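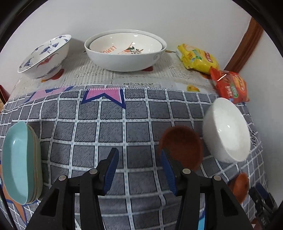
2018-09-13
By Obsa Negussie

The left finger let go at bowl 44. Szabo wrote the number on her pad and the word "released," then crossed it out and wrote "opened," because released sounded like somebody had decided to.

Flurnine wanted 1000 nested bowls without a drop by the end of the month. Kirnow, who ran the bench, had set the grip force at 60 percent and taped a note over the dial so it would stay there. The note said DO NOT. It had said more than that once, but the rest had been torn off for somebody's phone number.

"Did you touch it?" Kirnow asked.

"I was over by the sink."

"Did it beep?"

"No."

He ran the last minute of the log. The command line said closed. The position line said closed. The current to the left motor had gone to nothing and stayed there, and the software had gone on reporting a good grip on a bowl that was by then lying in two pieces under the table. Szabo swept them up and put them in a paper bag with the number on it.

They tried it again and it held. They tried it with the smallest bowl and it held. Kirnow ate a cracker and looked at the ceiling. On the next try the finger opened an inch above the cloth and the bowl came down on its rim and rolled toward Szabo's elbow, and she caught it with her hip.

"Don't do that," he said.

"You'd rather I let it go?"

"I'd rather you stood back. If it can open without being told, it can close without being told."

She thought about that. She had been reaching in all morning to straighten the dishes between runs, because stopping the thing properly meant walking to the switch and waiting 72 seconds for it to come back up.

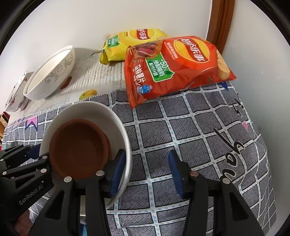 The Stunda report had a section for conditions at the time of the fault, and Szabo filled it in while Kirnow took the cover off the motor housing. She didn't know which conditions mattered, so she put down all of them. Window shut, heater off. Small brown bowl inside the big white one, left side of the table, on the checked cloth. Two bags of chips against the wall, the red one in front of the yellow. Kirnow read it over her shoulder and said the chips had nothing to do with it. She left them in.

He found it a little after lunch. A wire ran through a hole in the housing, and the edge of the hole had worn the jacket down to copper. When the wrist turned far enough left, the copper touched the metal and the motor lost power. When it turned back, everything was fine again. There had been a rubber ring in the hole in March. He remembered putting it in. He looked for it in the drawer and on the floor, and then he stopped looking.

"So it wasn't going to close on me," Szabo said.

"Not from this."

He cut a new ring out of a bicycle tube and she held the flashlight. It took two tries. Then he pulled the note off the dial, turned it over, and wrote HANDS OUT on the clean side. He taped it to the edge of the table where she usually stood.

She walked to the switch and turned it off, and waited, and turned it on. The count on the screen had gone back to zero.

"Does it have to start over?" she asked.

"Flurnine will say so."

She picked up the first bowl.

Contact the author | © 2018 Obsa Negussie. All rights reserved. | Back to top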